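Hanadix opens simulated stacking set to outside training teams

By Bohdana Hordiienko, Hanadix press office
July
3 min read

Hanadix today released Vemamov, a set of simulated manipulation episodes for teams training robot control policies from examples. The release covers one family of tasks, block stacks and a tray on a single table, and is meant for developers who need consistent recordings of a narrow skill before they move to physical arms.

All episodes are produced in Grunda, the company's simulation environment. An operator drives the arm by hand controller while Grunda logs joint positions, gripper opening, block poses and rendered views on a common clock. Each block column has a tan, a green and a brown layer. The table, tray and room stay the same throughout the set.

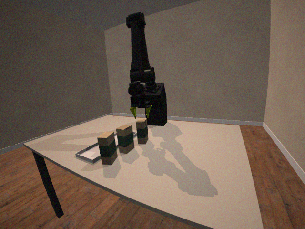 How episodes are recorded

Every episode begins with the gripper open. The operator selects a stack, lowers the fingers on either side of it and closes. An episode ends when the operator releases the controller trigger for the last time, and the log is written at that point. Failed grasps are kept in the set and labeled as failures, so that a learning system can be trained or scored on both outcomes.

The set was recorded by 3 operators over 52 sessions. Sessions were limited to 2 hours. Operators were told to approach at their own speed and were given no reference path, which produced a wider spread of arm postures than scripted motion did in Hanadix's earlier trials.

"Scripted demonstrations were clean, but the policies trained on them had trouble when a stack was turned a few degrees," said Orest Demchenko, who leads data collection at Hanadix. "Human operators correct late, and those corrections are what we wanted in the log."

Grunda applies small offsets to layer rotation when it builds the stacks. The size of each offset is stored with the episode and can be used as a filter.

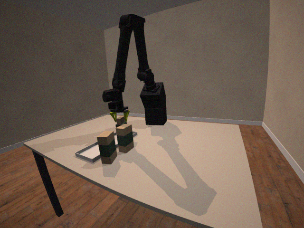

Labels and review

Each episode is divided into approach, alignment, grasp and transfer segments. Boundaries are proposed by software from finger position and contact data, then checked by a reviewer. A second reviewer sees any episode where the first moved a boundary. Segments that never occur in an episode are left blank in the file.

Contact is logged separately for the left and right fingers. In narrow grasps the fingertips can hide the sides of the block from a single viewpoint, and reviewers used the contact channel to decide where the grasp segment starts.
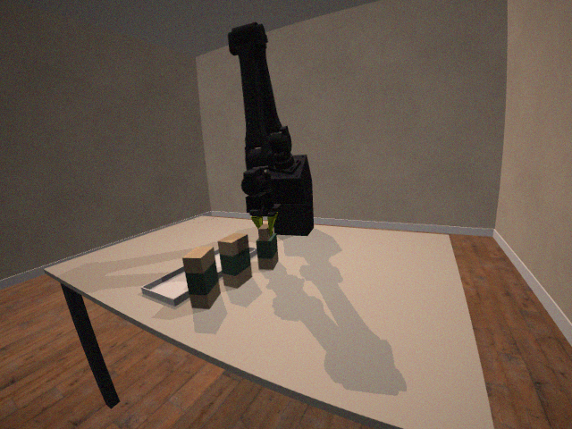

Review of the full set took nearly 2 months. Episodes with dropped log entries were removed, and a list of their identifiers is included so that gaps in the numbering can be traced.

Vemamov is available on request to research groups and commercial developers under separate licenses. The package contains the episode files, the label guide, a loader and the Grunda scene file. It does not include a trained policy. A version with recordings from a physical arm is in preparation, and no release date has been set.

Technical questions should be sent to Radymyr Hrytsenko at the Hanadix data desk.

Comments

Edvin Ljungberg
Is the contact channel binary or a force value? The text doesn't say.

Radymyr Hrytsenko
Force value per finger, unfiltered. The binary flag in the label file is derived from it, and the threshold is in the label guide.

Aaliyah Leclerc
Glad the failures were left in. We usually have to record our own. Does the loader let you skip the approach segment?

Radymyr Hrytsenko
Yes, pass the segment names you want and it drops the rest.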